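The Woman Who Answers the Phone at Palacios

Araceli Tovar has managed rental homes for most of her working life. She runs the office at Palacios, a property management company that looks after 274 houses and apartments, most of them owned by people who have one or two places and live somewhere else. I talked with her on 13 June 2021, between phone calls, about what tenants and owners get wrong about deposits, repairs and moving out.

She started at the front desk and did not plan to stay. "I took it for the summer," she said. "Then the person training me quit and I was the only one who knew where the keys were."

The part of the job people ask her about most is the security deposit. Tovar says the arguments nearly always begin on the first day of a lease, long before anyone has packed a box.

"You get a form when you move in. It lists every room and you're supposed to write down what's wrong. Most people write 'fine' all the way down and sign it. Two years later they tell me the scratch on the counter was already there. Maybe it was. But you wrote 'fine.'"

She tells new tenants to take the form home, spend an evening on it and bring it back within 5 days. She wants them to run every faucet, open every drawer and check behind the appliances if they can do it safely. Owners get the same talk. One of hers, a man with a duplex on Grurness Street, used to fill in the form from memory. He lost a claim for $1,748 in floor damage when the tenant produced dated photos and he had nothing.

"He was probably right about the floor," Tovar said. "It didn't matter. He couldn't show it."

Bathrooms and laundry areas take up more of her time than the rest of a home put together. Water is the reason. A slow drip under a sink can go on for months in a cabinet full of cleaning supplies, and a washer hose can fail when the tenant is at work. She asks for hoses to be replaced every 5 years, whatever they look like, and she keeps the receipts in the property file.
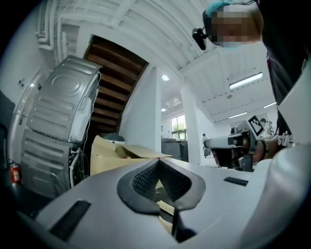
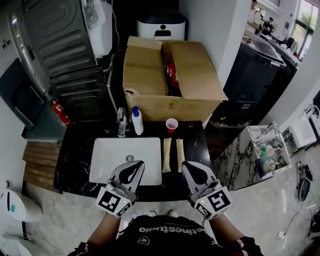 "The owners don't like paying for a hose that isn't leaking," she said. "I tell them what a ceiling costs."

The other thing she pushes is fast reporting. Tenants hold back on small problems, she said, sometimes out of politeness and sometimes because they are afraid the rent will go up. At Palacios a repair request goes into a shared log, and the tenant gets a call back the same day, even if the call is only to say when someone can come. She brought that rule in after a bad October when three water heaters failed and the messages were sitting on one person's cell phone.

Most of the plumbing work goes to Gion Eder, who has a two-person business called Tralska. He stopped by the office to drop off an invoice while we were talking, and I asked him what he would change if he could change one thing.

"Shutoff valves," he said. "People don't know where theirs is. I've talked folks through it on the phone with water running in the background. Find it the day you move in. Turn it a little, make sure it moves."

Eder also asks people to stop pouring drain cleaner into a sink before they call him. He would like to know what he is putting his hands in.

Moving out is where Tovar thinks both sides could save themselves trouble. She offers a walk-through 3 weeks before the end of the lease, at no charge, and points out what would come off the deposit if it stayed as it was. Fewer than half of tenants take her up on it. Those who do tend to get more money back. A patched nail hole or a cleaned oven costs them an afternoon — it costs a good deal more when she has to send a crew.

Normal wear is a separate matter, and she spends a lot of time explaining it to owners. Carpet flattens. Paint fades where the sun hits it. "You can't charge somebody for living there," she said. "They paid rent for that."

She has one owner in the Plivness building who still sends her an itemized list after every tenant. She reads it, crosses out what the lease does not allow, and mails it back to him.

The phone rang again while she was telling me this. It was a tenant asking whether she could paint a bedroom green. Tovar told her to send the color in writing, and to hang on to the reply.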